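Home Contents Random article Workplaces Recent changes Log in

Stekstead Linen Service

Stekstead Linen Service (usually just "Stekstead", and "the Stek" to anyone who worked there before the new building) is a housekeeping and laundry firm that looks after furnished lets and staff lodgings. I worked there for 16 years, first on the folding tables and then as a shift lead, and I've written most of this article, so forgive the "I" all over the place. The other wiki editors said they didn't mind as long as I kept the dates straight.

Origins

The firm grew out of Manríquez, a family laundry with one steam press and a van. When it took on the Greltura lodgings it had to start sending people out to make up rooms as well as washing what came back, and that's really when it became Stekstead. Rosângela Lacerda ran the room side from the start. She wrote the bed sheet (a sheet of paper, I mean, with the order of jobs for a bed — it caused endless muddles with new starters) and versions of it are still in use.

Automation

The first machines were the dull sort: a conveyor, a feeder for the flat ironer, a counter on the sorting chute. The feeder changed the most for us. Before it came, two people stood at the ironer all shift, clipping corners, and your shoulders told you about it in the evening. Afterwards one person minded it and the other went over to packing. No jobs went that year, though a couple of people left by themselves because they liked the chat at the ironer and you couldn't chat across the hall.

In July the firm signed up with Disent for work on handling cloth in rooms, which was a completely different kettle of fish! 18 of us were trained on hand-held grippers, and the pay was the room rate plus a bit on top.

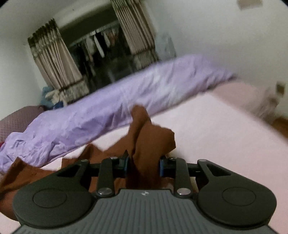 Cloth is the hard part of housekeeping to hand over to a machine, and anyone who has stripped beds for a living could have told the engineers why. A plate is the same plate every time you pick it up. A blanket never is. You take hold of one bit and the rest goes wherever it fancies, into a point or a flap or a twist, like the brown fabric standing up in folds at the jaws there, with a shiny lavender duvet rumpled up behind it and a pink sheet as well. Three cloths on one bed, and every one of them wants different handling. Slippery ones slide off, thick ones bunch, and with your fingers you sort all that out without thinking. With two jaws you have to think, and I found I was planning each pinch before I made it, looking for a fold I could get both sides of. My first beds were shocking.

Changes to the work

Opinions differ on this section and it has been rewritten a few times (see the talk page). My own view is that the job got slower and more interesting, then faster and a bit lonelier. Yatziri Alvarado, who was the floor rep, got it agreed that gripper rooms would be left out of the rooms-per-shift figure, and I think that saved the whole thing. Before that, people were rushing and going back to their hands when they got behind.

The training also made us put words to things. We'd never had a name for lifting a duvet by its near edge so the air gets under it. Now it's called "the sail" and it's on Rosângela's list, between pillows and bottom corners.

What nobody had planned for was the wrists. Squeezing a grip all morning is its own kind of tired, and sessions were cut to 33 minutes with a swap to ordinary rooms in between.

Present day

The laundry hall is mostly automatic up to the packing bench. Rooms are still made up by people. The lists now go out on tablets, which are fine until the battery goes, and there's a paper copy in each van.

See also: Flat ironer; Greltura lodgings; Manríquez (laundry)

Last edited 30 April 2019 | Contact the editors | © Workplaces wiki contributors | Back to top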